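Golta: rental listings for Etville, cleaned up a bit

Hi! Golta is a table of apartment and house rental listings for Etville, collected by hand, by me, mostly in the evenings. I started it when I was looking for a place myself and got fed up with the same duplex showing up under three different addresses, and then I found my place and just kept going. If you've ever wanted to know whether a one-bedroom in Ledell costs more with parking, this might help you. If you want a price index or something you can cite in court, please look elsewhere.

This is release 2. Release 1 is still in the old folder if you need it, but the deposit column was a mess in that one and I'd rather you didn't.

What's in the download

listings.csv is the main table, 700 rows, one row per listing.
areas.csv has the neighborhood names and which listings fall in which.
changes.csv logs every time a listed rent moved while I was watching it.
notes.txt is my own scribbles. Read it if you're bored or if a row looks weird.

Everything is UTF-8, comma separated, with quotes around any text that has a comma in it. Yes, this matters. Domínguez has an accent on the i, and if your spreadsheet program turns it into garbage, import the file through the menu and pick UTF-8 instead of double-clicking it. I get more mail about that accent than about everything else put together.

How I collected it

No scraper. I read listings on my phone and typed the facts into a form, then moved them over to the computer in batches. It's slow, but I end up reading the whole ad, and the whole ad is where the good stuff is ("cozy" with no square footage, "parking available" meaning there's a street). I only recorded facts: rent, deposit, bedrooms, pets, heat, that kind of thing. No photos from the ads and no ad text copied over, so please don't ask me for those. 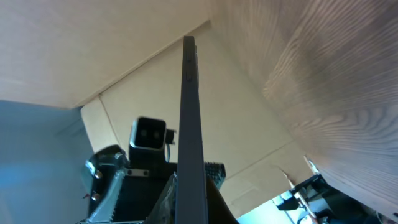 Side edge with the two small buttons. Phone or tablet, going by the shape.

A listing goes in if it was public, if it had a monthly rent in plain numbers, and if I could place it in one of the two areas I cover. Rooms in shared houses are in (look for unit_type = room). Weekly and nightly rentals are out. I also left out anything where the rent was "call for price," and there were plenty of those in April for some reason.

Each listing got a second look on a Thursday, usually after 8 p.m. If the rent had changed I wrote the new number in changes.csv and left the main table alone. If the ad was gone I set status to gone. Gone doesn't mean rented! It means the ad wasn't up. The owner may have rented it, given up, moved it to another site, or decided to let a cousin have it. Please, please don't compute "time to rent" from this and put it in a chart.

The two areas

Ledell is the older side of town. Lots of houses split into units, lots of shared driveways, and heat included more often than you'd expect. Domínguez is across the tracks and has most of the bigger apartment buildings, so its listings are more uniform and a lot easier to type in (bless them). The line between the two is the one people in Etville use when they talk, and it doesn't match the zip codes. Where a listing sat right on it I went with whatever the ad called itself.

The split isn't even, and Domínguez has more rows. Big buildings post more ads and keep them up longer. I haven't weighted anything.

Columns worth knowing about

listing_id: my own number. It doesn't match any site's number.
area: ledell or dominguez, lower case, no accent here on purpose. The display name with the accent lives in areas.csv.
rent: monthly, in dollars, as first seen. Specials like "first month free" are not worked into it.
rent_special: the special, in a few words, if there was one.
deposit: in dollars. If the ad said "one month," I filled in the rent. If it said nothing, it's blank. Blank is not zero.
beds: whole numbers, with studios as 0.
baths: can be 1.5 and so on.
sqft: blank for a lot of rows, sorry.
sqft_source: ad or floorplan. I never estimated one.
pets: yes, no, cats, ask, or blank.
heat_incl: yes, no, or blank.
parking: garage, lot, driveway, street, none, or blank.
laundry: unit, building, hookup, none, or blank.
status: up or gone, as of my last look.

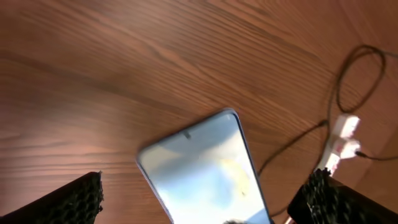

The parking column took me the longest to settle. In the first release I had one value called "off street," which lumped a heated garage in with a patch of gravel behind a shed, and the numbers that came out of it were silly. I went back and split them. Where the ad really only said "off-street parking" I picked lot for the apartment buildings and driveway for the houses, and I marked those rows with a 1 in parking_guess so you can throw them out if you disagree with me. Reasonable people do.

Laundry has the same problem in miniature. "Washer/dryer" with no other words went in as unit. I think that's right most of the time, but I've been in enough basements to have doubts.

Duplicates

Oh boy. The same unit gets posted by the owner, then by a management company, then by the management company again with a different unit number. I matched on street, beds, baths, and rent, then looked at each pair by eye. 46 rows got merged this way for release 2. When two ads for the same place disagreed on the rent I kept the lower one and wrote the other in rent_alt.

There are surely a few left. If you find one, send me both listing_id values and I'll fix it in the next round. You don't need to write up a case for it, just the two numbers is great. 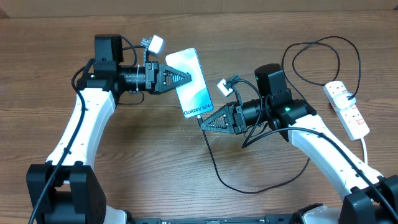 Galaxy S24+, with the name up on its screen.

Things I know are wrong

The changes log is thin at the start. I wasn't checking back on listings in the beginning, so early rows can look like their rent never moved when really I just never looked. Filter on checked = yes if you care about price changes.

Addresses are cut down to the block. I did that on purpose and I'm not going to send out the full ones. Plenty of these are single-family homes with somebody living in them by now, and they didn't sign up for my hobby.

73 rows have no square footage and no floor plan and a bedroom count that I don't fully believe. They have a 1 in the shaky column. I left them in for the rents, which are fine, but if you're doing anything per square foot or per bedroom, drop them first.

Dollar amounts typed with one thumb are dollar amounts typed with one thumb. I went through the highest and lowest rents in both areas and compared them with my notes, and I fixed what I found. A typo in the middle of the range would look like a perfectly normal rent, so I'd never have caught it.

A quick way in

Open listings.csv in whatever you like. Drop the rows where shaky is 1. Group by area and beds and take the median of rent, and you've got the table most people come here for. Use the median and not the average, please! There are a few very fancy houses in Ledell that drag the average way up.

If you want to see what a feature does to the rent, compare within the same area and the same number of bedrooms, and check how many rows you're left with before getting excited. Three-bedrooms with a garage and in-unit laundry is a tiny little group.

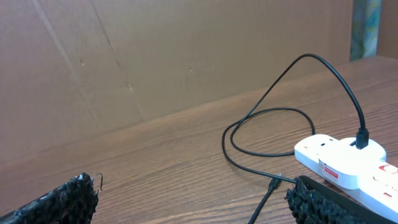

Using and sharing

Use it for whatever you want: school, a blog post, arguing with your landlord. A mention of Golta is nice if you publish something, and a link is nicer. If you change the data and pass it on, say that you changed it, so the mail about your version goes to you.

One request: don't use it to set rents. It's advertised prices only, and people often pay less than what's in the ad.

What's next

I'd like to add a utilities column that separates water from electric, and I'd like to go back through the older rows for pet fees, which I ignored at first and now regret. Short-term leases might get their own file. A third area is not happening unless somebody else does the typing.

Corrections go in the issues tab. I read them on weekends.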